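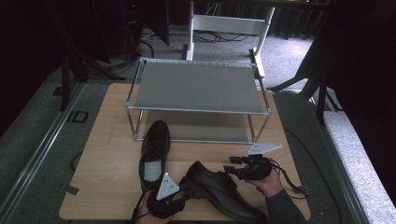 3. Entryway storage and shoe wear in small apartments

3.1 Sample and setting

The households in this part of the study were drawn from the Puvia housing survey, which covers rental units in mid-rise buildings completed over a period of twenty years. Of the 2,000 households contacted, 776 returned the first questionnaire and 285 agreed to keep a storage diary. We use the diary group for most of what follows. Households with a separate mudroom or garage entrance were left out before the diaries were mailed.

Diary keepers wrote down where each pair of shoes was put at the end of the day and whether it was moved again before the next use. They also noted the type of storage available at the door. Low open racks with two tiers, of the kind shown in Figure 3, were placed in the same category as single shelves if they stood no higher than the knee. Closed cabinets, bins, and hooks were coded separately.

Figure 3. A two-tier rack with metal tubes and gray shelves, with a pair of black leather dress shoes in front.

3.2 Where shoes are left

Most diary entries place shoes on the floor within one step of the door, even in homes that have a rack. This agrees with the interview material reported by Kneževič, where residents described the rack as a place for shoes that were not in use that week. The floor was for the pair worn that day. In homes with closed cabinets the pattern was stronger - cabinets were opened mainly when the season changed or when guests were expected.

Dress shoes were an exception. They were put away more often than sneakers or sandals, and they were more likely to be returned to the same spot. Several diary keepers wrote that they kept dress shoes apart so that they would not be scuffed by boots. Others gave no reason. We did not ask about cost, and the diaries do not let us separate the effect of price from the effect of how often a pair was worn.

The depth of the hallway mattered more than its width. In hallways shorter than the swing of the front door, residents moved shoes out of the way by hand or by foot several times a day, and the racks in those homes were often standing in another room. The Coltetti floor plans, which have a recessed wall beside the door, produced the fewest such entries.

3.3 Follow-up visits

We visited 96 of the diary homes in August to check the written entries against the room itself. The storage type recorded in the diary matched what we found in nearly every home. The measured shelf heights were less reliable, partly because some residents had measured to the floor and others to the top of a mat. Heights from the visits replace the diary values in Table 4.

Homes in the Urnix buildings were visited last, after a delay in getting access to the lobby. Two of these had been repainted since the diary period and the racks had been moved to a balcony. We kept them in the sample under their original code and repeated the main comparison without them - the results in Table 4 did not change in direction.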